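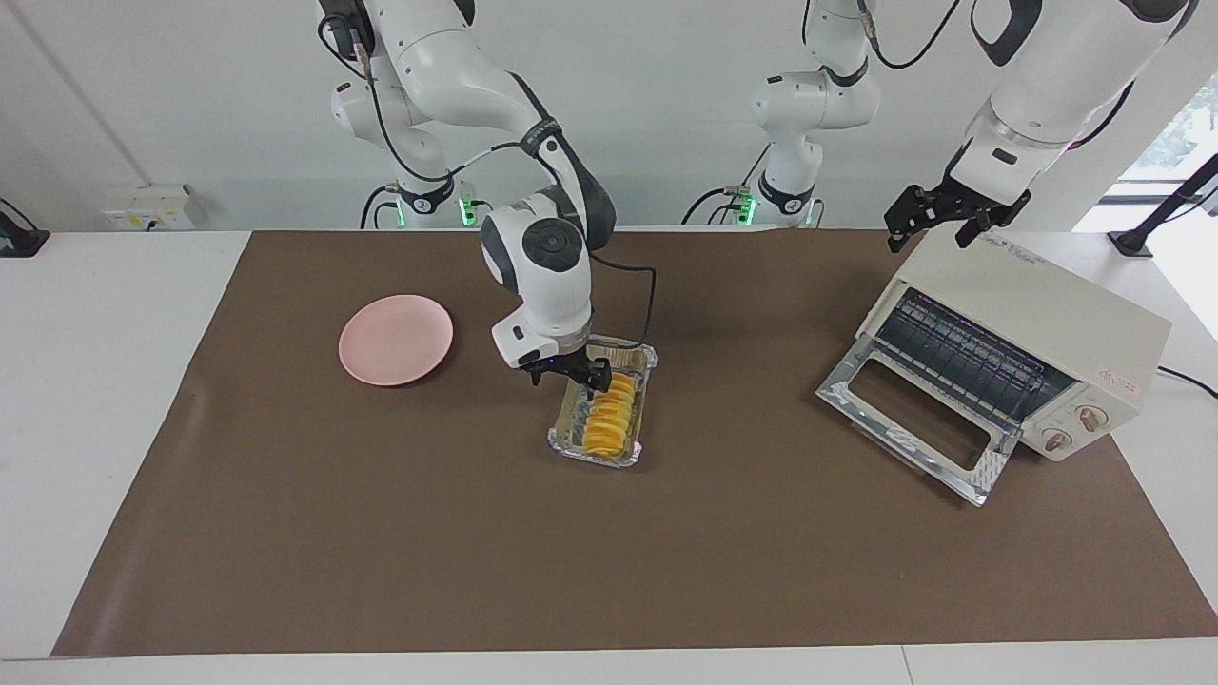 Que cocinar para una persona sola es tirar el dinero, me decía una lectora en los comentarios de la semana pasada, y que ella cena cereales desde diciembre y tan feliz. Pues mira, lo de los cereales lo respeto muchísimo (yo también he tenido mis épocas), pero lo del dinero no te lo compro.

Llevo 3 años viviendo sola y he pasado por todas las fases. La de pedir a domicilio, la de las ensaladas de bolsa que se ponen tristes en la nevera, y la de guisar para un regimiento y comer lentejas hasta aborrecerlas. El problema es que las recetas están pensadas para cuatro, los envases también, y hasta el súper te castiga. En el Cirley de mi barrio la bandeja de 400 gramos de pollo sale casi al mismo precio que la grande. ¿Y quién quiere 100 gramos de queso si el paquete familiar está de oferta? Pues yo, ¡yo los quiero!
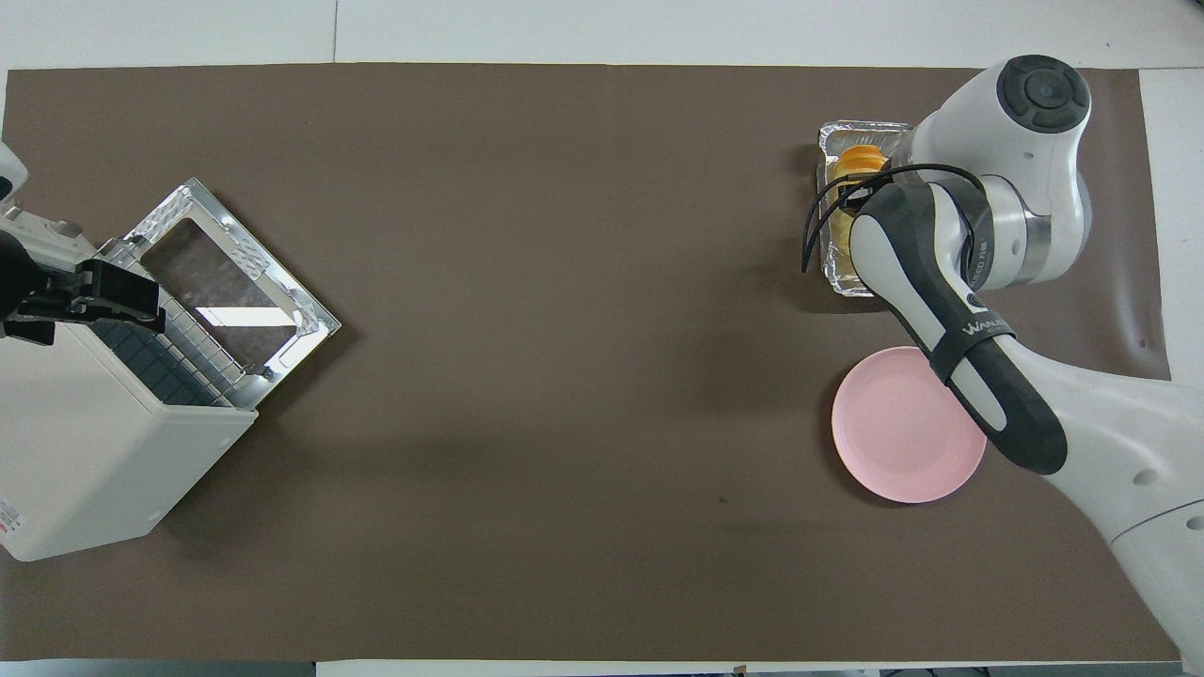

Lo que me cambió la vida fue dejar de pensar en platos y empezar a pensar en raciones. Una berenjena, un muslo, un puñado de tomates, y a otra cosa. Para eso no necesitas una cocina enorme ni encender un horno en el que cabe un pavo. Un hornito blanco de sobremesa, de esos con la puerta de cristal que se abre hacia abajo, y vas servida — y si algún día viene gente, haces dos tandas y abres unas aceitunas.

Que sí, que da pereza. A mí también me la da. Pero poner la mesa para una, con su plato y su servilleta, me sigue pareciendo una forma bastante decente de tratarse. Y los cereales, para el desayuno.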